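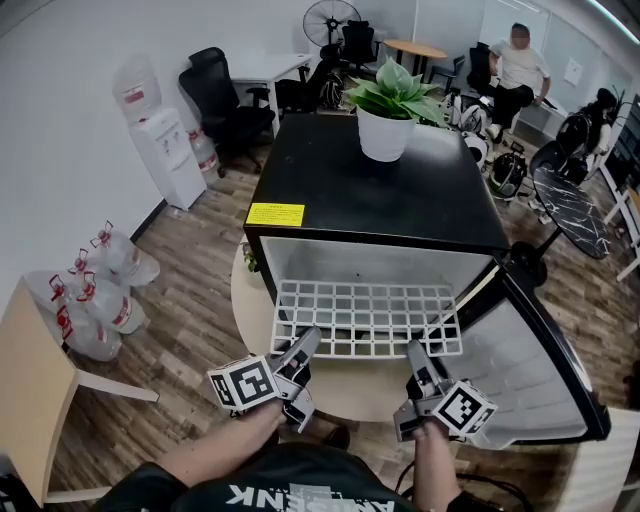 Figure 2. Drawing the wire shelf out of a mini fridge kept on a round table, with a potted plant on top of the cabinet.

3.2 Shelves, rails and what is kept around the fridge

Small fridges in shared offices are rarely given a place of their own. In the Plemport rooms they stood on desks, on filing cabinets, on the floor under a window and, as in Figure 2, on a round table. The height of the fridge decides how the shelf is handled. On the floor, a person has to crouch and will often tip the shelf upward to see what is on it. At table height the shelf can be drawn straight out, and the top of the cabinet comes within easy reach and turns into a shelf in its own right. Plants were the most usual thing to find there, followed by mugs and boxes of tea.

The shelf in Figure 2 is of the open wire kind, white, with rectangular openings and a rail along the front. Wire shelves of this type let cold air pass between the levels, but small items stand badly on them. Yoghurt pots lean, and the feet of narrow bottles drop into the gaps. Several people in the Breldale building had laid a piece of card or a folded tea towel over the wire. This made the shelf easier to load and harder to clean, and where the towel reached the back wall it had frozen to the liner in two cases.

Gwilliam's earlier notes on kitchen storage treat the front rail as a stop that keeps things from sliding off. We found that it matters just as much as a handle. A shelf held by the rail at two points, well apart, comes out level. Held at one point it turns slightly, binds against the side of the liner and then gives way suddenly, with the usual result for anything standing on it. Our advice to the offices was therefore to empty the shelf first, open the door as far as it will go and draw the rail with both hands. On many small fridges a door opened only part of the way still blocks one corner of the shelf.

The door itself needs room. In Figure 2 it is swung fully open. In tighter rooms the door met a chair or a wall before it reached that point, and the shelf could not be taken out at all without moving the fridge. Shirazi reports the same difficulty in student rooms and suggests leaving a clear space of 400 mm on the hinge side. We would add that the space tends to fill up again within a few weeks.

Drinking water was kept apart from the fridge in most of the rooms. The room in Figure 2 has a floor-standing dispenser with an inverted jug along one wall, and three empty jugs with red handles and caps lie on the floor nearby. Storage of empties came up in nearly every interview. They are light but bulky, they roll, and they wait for a collection that may be weeks away. Of the six offices visited in August, only the Preltel one had a rack for them. Parsa has argued that empties should be counted as part of the kitchen area when floor space is worked out - a view we share, and we return to it in Section 4.

Cleaning intervals for the shelves are given in Table 3, together with the method used in each office.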